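# Towel folding, week two

Wed 6 November

We're at 300 episodes now, all of them teleoperated, all of them folding.
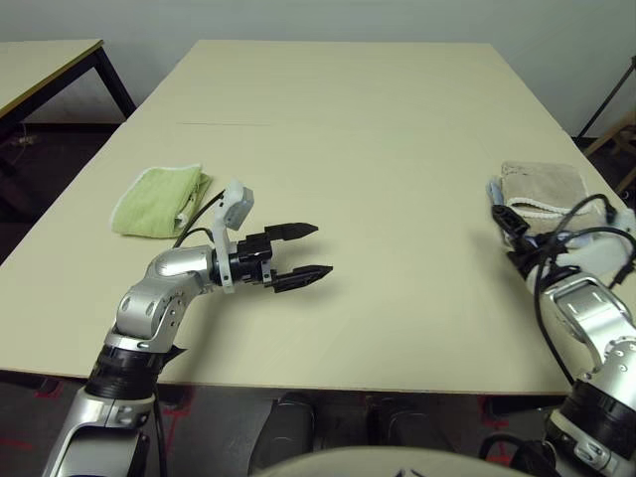 The goal for this round is 50 good episodes a day. We hit that on 4 days out of the last week and fell short on the others, mostly from my own mistakes. I had the reset wrong for a whole afternoon - I kept putting the cloths back in nearly the same spot, and the policy we trained on that batch learned the spot. Move the cloth a hand's width and it closed on bare table.

So the rule at Drorow is now that the start position changes every time, and so does the angle. I also stopped throwing out the episodes where the first grasp misses and the operator goes back for it. In July we deleted all of those. The model trained without them had no idea what to do after a miss.

Thick cloth is still easier than thin. With thin cloth the fingers tend to pick up two layers, and you don't notice until the fold opens wrong. I label those separately and haven't decided whether to train on them.

Operators get tired after two hours and the motions get sloppy, so we swap before then. The logs go to the Loltton server overnight. Next week we add a third cloth size and I rerun the baseline with the misses left in.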